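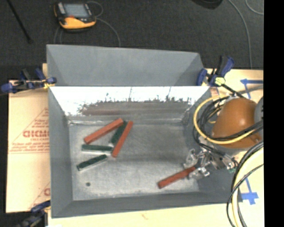

Six blocks, three red and three dark green, in a gray sheet-metal bin.

Liltum 2 - backup tool for Linux desktops

Liltum copies your home folder to an external drive, a second computer or a Lemanbridge storage account. It runs in the background and only copies files that have changed.

Version 2 adds a restore window. Pick a folder, pick a day, and the older files open in your normal file manager. Deleted files are kept for 60 days unless you set a different limit under Preferences.

What you need
A 64-bit distribution with either GNOME, KDE or Xfce
69 MB of disk space for the program
A backup drive formatted as ext4 or Btrfs - other formats work, but file permissions are not saved

Installing
Packages are provided in .deb and .rpm form. Users of the old Tully scheduler should remove it first, as both programs write to the same settings folder. Existing Tully backups can be imported from the File menu.

Price
Free for 30 days, then a one-time license per computer. The command line version, Skosska, is free and has no time limit.

14 comments
Share 30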